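How do you keep granola from going soft once the bag is open?

Posted by Iresha Sivakumar
14 comments

Hi all, I moved to Clesley in February and for the first time in my life I can't keep granola crunchy. We're close to the water and the kitchen never really dries out. I open a bag, roll the top down, put a clip on it, and by the end of the week it's like eating damp cork. My husband says he doesn't notice (he drowns his in milk for ten minutes first, so he doesn't get a vote!).

I eat mine dry, by the handful, standing up, so crunch is pretty much the whole point.

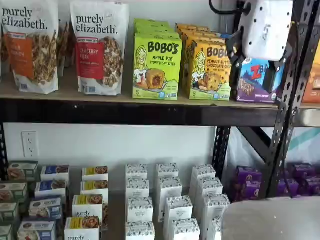

I've tried the fridge and I think that made it worse. I've also been tempted by one of those Kuromier vacuum canisters, but it's 48 dollars and I already have too many containers without lids. Is there a cheap fix? And can I save a bag that's already soft, or is it muffin time?

Share (3)

Vernon Gagnon
22 people found this helpful

You can save it. Spread it on a baking sheet, one layer, and put it in a low oven. I use 250 and leave it in for ten minutes or so, then shut the oven off and crack the door. It'll still feel soft when you take it out, so don't panic and put it back in like I did the first time. Let it cool all the way on the sheet before you touch it. If there's dried fruit in it, pick out what you can first, because cranberries turn into little pebbles.

For storage, plain glass jars with the rubber ring and the wire clamp. I got mine at a yard sale in Prevesbridge. Keep them small so you're not opening the same big jar all week, and keep them away from the stove and the kettle. Mine used to live right over the kettle and I blamed the granola for a year.

Comments (2)

Anwara Wijesinghe
9 people found this helpful

Freezer! I pour half the bag into a zip bag, squeeze the air out and freeze it the day I open it. You can eat it straight from frozen, it doesn't go hard, and it's kind of great on yogurt. Just close it up right away and don't leave it sitting on the counter while you make coffee, or it gets damp from the air. I agree with you on the fridge, mine came out soft and tasting like onion.

Braulio Contreras
1 person found this helpful

just buy smaller bags

Share (0)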